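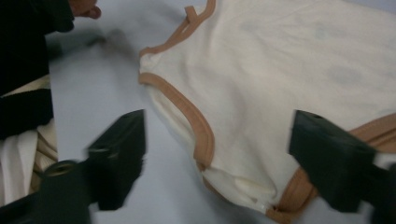

Module Entretien du linge, séance 11 : pliage du body nourrisson
Support de cours, N. Nava

1. Mise à plat
Poser le body sur un plan dégagé, encolure vers le haut. Lisser la maille du centre vers les bords, sans étirer. Les bordures (encolure, emmanchures, ouvertures de jambe) servent de repères ; un passepoil contrasté, brun clair sur écru par exemple, facilite l'alignement.

2. Reprise des bords
Ressortir la maille repliée dans l'emmanchure. Suivre la bordure du doigt jusqu'à la couture de côté. Tout pli pris sous le vêtement se marque au pressage.

3. Pliage
a) Fermer l'entrejambe.
b) Rabattre chaque côté d'un tiers vers l'axe.
c) Remonter le bas jusqu'à l'encolure.
Largeur finale : 152 mm. Gabarit Trevach à disposition, armoire 2.

4. Défauts à noter sur la fiche
Bordure vrillée, patte retournée, emmanchures décalées.

Exercice : plier une série de six, relever les écarts au gabarit. Correction avec A. Bañuelos, salle 235.

Rechercher dans les cours OK
Partages : 11
© Olvera Formation | Contact | Haut de page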